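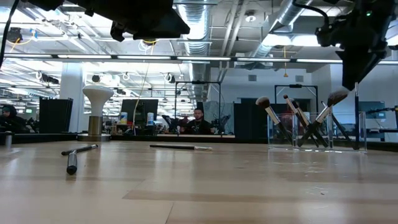 Clear holder, some still on the table

Makeup brushes keep ending up in a heap, how do you store them? Fluffy ones get squashed by the handles.
– Fidelina

Answer 1
Drawer.

Answer 2
Bristles up, always. And dont cram it
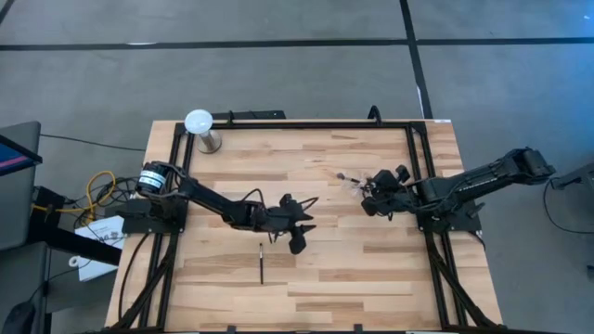

full, two holders is better – one eyes, one face.

Answer 3 (Theophilus Essien)

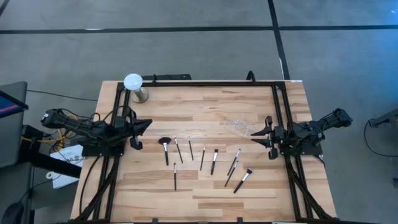
Sort before you store. Lay the lot out flat, handles the same way if you can. A fan brush like the wide reddish-brown one needs room at the top so put it in last, teh thin ones first.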